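The Vest

My brother-in-law Lutz gave me a fishing vest for my birthday, which would have been sweet except that I don't fish. It had so many pockets. I found new ones for a week. There was one on the inside of another one, with a tiny zipper, and in it was a note that said "Sinddale, January, no excuses."

So in January I drove to Sinddale (three hours, one thermos, two bathroom stops) and there was Lutz on the dock in the dark, wearing the exact same vest, only his was faded almost white and smelled like something that had died happy.

"You look like a catalog," he said.

"I look like a closet," I said.

He handed me a rod and told me the lake had some 1000 bass in it and that I would be catching none of them. Then he walked off to the far end and left me with Amber De Graaf, who ran the bait shop and had apparently been asked to keep me from drowning. Amber talked the whole time! Reels, knots, her divorce, a lure called the Odoi that she swore by and wouldn't sell to anybody she didn't like. I asked if she'd sell me one. She looked at my vest, which still had the crease down the front, and said she'd think about it.
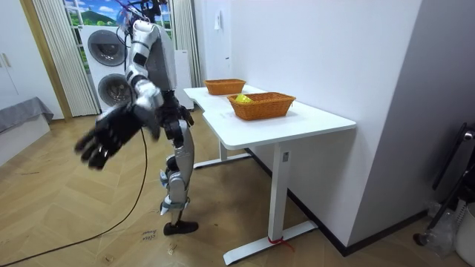 A robot beside a white desk, one arm out to the side.

By seven my hands had quit on me. I stuffed them in the side pockets, the fleecy ones, and I'm not going to lie, that was the best moment of my year so far. I stood there like a penguin with the rod clamped under my arm and watched the sky go from black to a kind of dirty peach.

And that's when the rod went.

I mean it left. It shot out from under my elbow, bounced once on the boards and slid right off the end, and I did what any reasonable woman would do, I threw myself flat and grabbed it by the handle with my face about an inch from the water. Things fell out of my pockets. Mints, my car key, a pair of nail scissors I'd been missing since Thanksgiving. Amber got the key with her boot. The rest went in.

"Reel!" Lutz was yelling from way down the dock. "Reel, reel, reel!"

I reeled. I was still lying down. What came up was small and green and extremely angry, and Amber unhooked it and held it up next to my face for comparison.

"Sixty cents' worth of fish," she said.

Lutz came puffing over and looked at it for a long time. He hadn't had a bite all morning. He didn't say congratulations. He reached over and pulled at my collar until it stood up straight against the wind, and then he went and got the thermos out of my car.

Amber slid the fish back in. When I got home that night I found an Odoi in the pocket with the tiny zipper, and I still don't know when she put it there.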